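Search this site Enter keyword Search

Westley Updates Textile Fee Schedule, Adds Upholstery to Drop-Off List

The town of Westley will begin accepting upholstered furniture at its Bisgaard Road transfer station in May, under a revised fee schedule approved by the public works board. The change ends a practice in which residents had to arrange private hauling for sofas, recliners and padded chairs, or cut them down to fit the bulk bins.

Under the new schedule, a single chair is charged as one unit and a sofa as two. A sectional is charged by the section, counted at the points where the pieces unhook from each other. The fee is $10 per unit. Loose cushions and pillows carry no charge when they arrive with the furniture they belong to. Cushions brought in alone are weighed with household textiles and billed at the existing rate.

The station took in 608 pieces of upholstered furniture during a trial period last year, according to a summary given to the board. Of those, 229 were judged fit for stripping, meaning that the frame, springs and foam could be separated by hand without special tools. The rest went to the regional landfill as mixed bulk waste. The summary lists water damage and glued foam as the main grounds for rejection.

Sorting will be handled by Privora, a materials contractor that already takes mattresses from the site. Privora will remove covers and padding in a closed bay behind the scale house. Steel goes to the existing scrap stream. Clean polyurethane foam is baled and sold for carpet underlay. Cover fabric has no steady buyer at present and will be stored for up to six months while the town seeks one.

Signe Stougaard, who manages solid waste operations for the town, told the board that the labor cost of stripping varies more with the method of assembly than with the size of the piece. Stapled covers come off quickly. Covers that are sewn closed and bonded to the foam take roughly twice as long, and the foam beneath them often tears. "The price on the tag at purchase tells us very little," she said. "We look at the underside first."

Labels are a second point in the schedule. Furniture that still carries its law label, the tag that lists filling materials, will be routed directly to the stripping bay after a visual check. Pieces without a label will be held for review by station staff. Residents are asked to leave labels in place, including those on zippered cushion inserts, and to photograph them if they are coming loose.

The town will not accept upholstery with signs of bed bugs, mold or fuel contamination. Staff may open a zipper or lift a seat cushion before the load is weighed. Loads that are turned away are not charged, but the resident must remove them from the site the same day. Power recliners are accepted only if the battery pack and transformer have been taken out. Both can be left at the electronics cage at no cost.

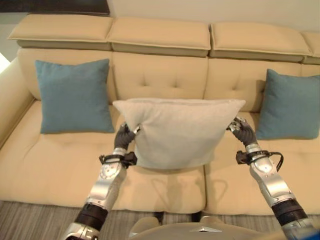 A beige sectional sofa with padded headrests and a light gray throw pillow.

Removable parts affect the unit count in a few cases. Headrests and armrests that lift off on metal posts are counted with the section they attach to. Ottomans are counted separately – a change from the trial period, when they were free. Sleeper sofas are charged as a sofa plus one mattress, and the mattress portion falls under the separate state recycling fee.

Payment is by card or prepaid coupon at the scale house. Coupons sold under the old bulk waste schedule remain valid and can be applied to upholstery at face value. The station does not offer curbside pickup for these items, though haulers licensed by the town may deliver on behalf of residents if they carry a signed address form.

A tracking system supplied by Clilura will log each unit by type, condition and destination. The board asked for a first report after two full quarters of operation. Fees will stay fixed until that report has been reviewed.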